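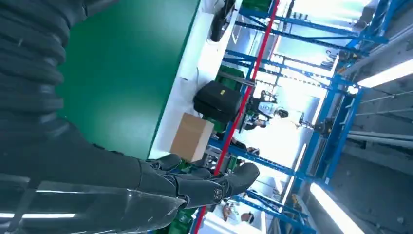 Teaching Pick-and-Place by Teleoperation: Project Report

1. Purpose

This project compared two ways of showing a manipulation task to a robot arm with a multi-fingered hand. In the first, the operator stands beside the arm and moves it by hand while the joint positions are recorded. In the second, the operator wears a tracked glove and drives the arm and hand from a separate station. The task was the same in both cases: pick up a household or warehouse item from a table and place it in a marked zone.

The work was done at the Flukholm test hall, in an aisle next to the storage racks. The course requirement was a data set large enough to train one policy, plus a written account of how the data was collected.

2. Setup

The glove and its tracking software came from an earlier project, Osach. Recording was handled by Ikel, a logging tool written by a previous class. Ikel stores joint angles, fingertip commands and wrist camera video against one clock. The wrist camera was the main source of visual data, and its view moves with the hand. A fixed camera was considered and dropped because the arm blocked its line of sight in most placements.

Hand-guided recording needed one change to the plan. The arm can be pushed through a path with the joints released, but the fingers cannot be guided at the same time by one person. Finger closure was therefore set by a foot switch with two positions, open and closed.

3. Procedure

Each demonstration started from the same arm pose. The operator approached the item, closed the fingers, lifted, moved to the zone and released. An attempt was kept if the item ended inside the zone and no safety stop was triggered. Drops were logged in a separate folder and were not used for training.

Items included small cartons, soft cases and plastic bottles. Cartons were the easiest to demonstrate, as a rough two-sided grip was enough to hold them. Bottles were harder. A round body rolls under light contact, and the thumb has to arrive at nearly the same time as the opposing fingers.

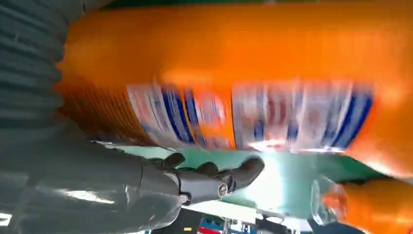

Close range also affected the video. When a large item is held against the palm it covers much of the wrist view, and fast motion blurs printed labels. Operators were asked to slow down after the grasp and before release. The slower recordings were easier to segment, although each one took longer.

4. Results

We kept 374 demonstrations, of which 75 were hand-guided and the rest teleoperated. The difference reflects effort: hand guiding tired the operator's shoulders, and sessions were cut short. Recordings were trimmed to a maximum of 600 time steps. We removed 11 further files in which the glove tracking had drifted – these had passed the first check and were found only on replay.

Hand-guided paths were smoother during the approach. Teleoperated paths had more small corrections near the item, but finger motion was continuous, and the Murakami grasp score used in our course rated those grasps higher on round items. On cartons the two methods scored the same.

5. Limitations

All operators were students with similar training. Lighting in the hall was uneven and was not controlled. Glare on the tabletop changed with the wrist angle, and we did not test whether the policy depends on it. Policy training will be covered in a second report in April.

Posted 13 March 2025

Shares: 11

Comments

gripforce: Did you try a pressure pedal in place of the two-position switch? We had the same problem with bottles.

tbl_ops: Would like to see the drop folder released too. Failed grasps are useful for training a detector.

report author: No pedal, only the switch. The drops will be uploaded with the second report.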